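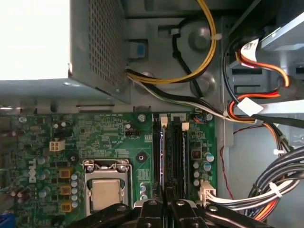 Merer Community Help – Civic Participation – State Legislation

Submitting testimony on a bill after the hearing has been rescheduled

Posted by Grindance Tenants Council, September 11, 2026

Our organization wishes to submit written testimony in support of a state bill that would require landlords to disclose past flooding before a lease is signed. The bill was assigned to the housing committee in May. A hearing was announced, and our members prepared statements for that date. The hearing has since been removed from the committee calendar and the bill is now shown as "carried over."

We would appreciate guidance on the following points. Must testimony prepared for the original hearing be submitted again when a new date is set? May an organization submit one statement on behalf of its members, or should each member write separately? Finally, is it still of use to telephone committee members while no hearing is scheduled? We have 22 members who are willing to make calls, and we do not wish to waste their time or annoy the offices concerned.

The notice for the original hearing asked for 10 printed copies from anyone speaking in person. It did not state whether this applied to written testimony sent by e-mail.

Larkero Civic Desk

The rules are set by each committee and are normally printed at the bottom of the hearing notice. The following reflects the usual practice, but the committee clerk should be asked to confirm it.

Testimony is generally filed under a particular hearing. If the hearing was canceled before it opened, statements already sent in may not be carried forward to the new date. We advise member organizations to write to the clerk, give the bill number and the date on which the testimony was sent, and ask whether it remains on file. If no reply is received by the time a new notice is published, the testimony should be sent again with the new hearing date in the heading.

An organization may submit a single statement. It should be on letterhead, signed by an officer, and should state plainly that the governing board has approved the position. Individual members may also write in their own names. Letters that describe a tenant's own experience tend to be read with more care than copies of the same text. Please observe any length limit. Several committees accept up to 2000 words, while others ask for no more than 2 pages.

Printed copies are usually required only of persons who appear at the hearing. Testimony sent by e-mail should be a single attachment, with the bill number in the subject line.

Yimyam

Call anyway. They keep a tally. Our group left voicemails all summer on a different bill and was never told to stop.

Merer Neighborhood Association

We agree that calls remain useful, with one addition. While a bill is carried over, the person who decides whether it is heard again is in most cases the committee chair. Calls at this stage should therefore be directed first to the chair's office and should ask for one thing, namely that the bill be placed on the calendar. Callers who live in the chair's district should say so at the start and leave a street address.

Calls to the remaining members are better held until the new notice appears. Co-sponsors may be thanked in writing and need not be telephoned.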